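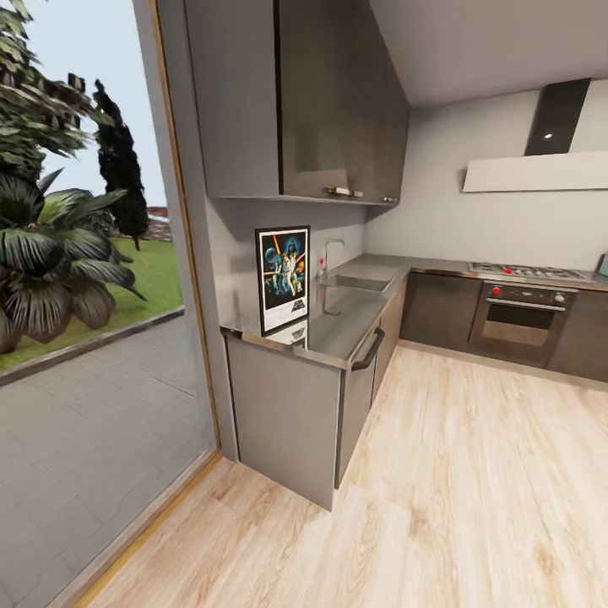

How often should the filter cartridge in the under-sink unit be replaced?
Every six months in normal household use, or after 1000 litres, whichever is reached first.

Section 4. Replacing the Filter Cartridge

4.1 Before you begin

This section applies to the Flamen under-sink drinking water filter, in both the single and the twin version. Owners of the twin version should carry out steps 1 to 11 on one housing before starting on the other. The two cartridges must always be changed together.

The work takes 20 minutes. You will need:
a new cartridge, still sealed in its wrapper
the housing spanner supplied with the unit
a bowl or shallow tray
a clean, dry cloth
the tub of silicone grease from the fittings bag

Caution: Do not use petroleum jelly or cooking oil in place of the silicone grease. Both will damage the sealing ring.

4.2 Removing the old cartridge

1. Close the inlet valve by turning the blue lever a quarter turn, so that it lies across the pipe.
2. Open the drinking water tap and leave it open until the flow stops.
3. Place the bowl beneath the housing.
4. Press the red button on the filter head for five seconds to release the remaining pressure.
5. Fit the spanner over the housing and turn it to the left, as seen from below. Once the housing is loose, continue by hand and support its weight.
6. Lift out the old cartridge and empty the housing into the sink.

Note: If the housing will not turn, repeat steps 2 and 4 before applying more force. A housing under pressure cannot be loosened safely.

4.3 Fitting the new cartridge

7. Wash the housing in warm water with a little washing-up liquid. Rinse it thoroughly.
8. Wipe the sealing ring and inspect it for cuts or flat areas. Apply a thin film of silicone grease and seat the ring fully in its groove.
9. Remove the wrapper and place the cartridge in the housing with the arrow pointing upwards.
10. Screw the housing back on by hand. Do not use the spanner for tightening.
11. Open the inlet valve slowly and check the joint for drips.
12. Run the drinking water tap for ten minutes and discard this water. It may appear grey or cloudy at first.
13. Hold down the reset key on the indicator until the light turns green.

Caution: The unit must not be connected to a hot water supply. Water entering the filter must never exceed 30 °C.

4.4 After a period without use

If the unit has stood unused for more than 60 hours, run the tap for two minutes before drinking. After four weeks or longer, fit a new cartridge.

Replacement cartridges may be ordered from the Stomidham service desk, quoting part number 103. Faults are covered in Section 5.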